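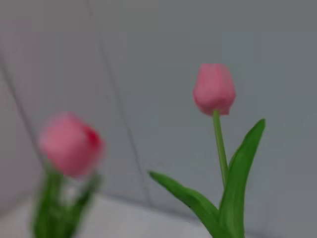
In Defense of the Tulip That Does Not Die

My mother would never have an artificial flower in the house. For her it was a small lie on the table, and for many years I repeated her opinion without thinking about it. Now I have changed my mind, and I want to explain why.

A real tulip is wonderful for four days. After that it bends, drops its petals and makes the water smell. I bought fresh ones every Tuesday through one winter and I spent nearly 300 dollars. Half of that money went into the trash can.

My friend Puspita Sutanto says that a flower without an end has no meaning. I respect this, but I do not agree. We do not ask a painted flower to die. We ask only that somebody looked carefully at a real one before making it – at how the leaf folds around the stem, or how the petals close toward the top.

The second pleasure is the arranging. With fresh flowers I was always in a hurry and a little afraid. With these I can take one out, put it back lower, bend a leaf, go to drink my coffee and begin again. Nothing suffers from my slowness.
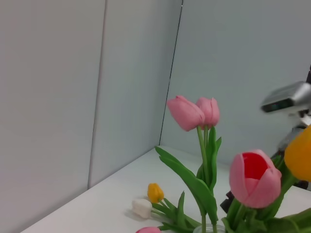

Pink and yellow tulips in a clear vase, with three smaller ones lying on the table.

I accept one complaint, and it is dust. An artificial bouquet that is never cleaned is sadder than a dead one. Wipe the leaves with a soft cloth and change the order of the stems sometimes. My mother, I should add, still brings her own flowers when she visits.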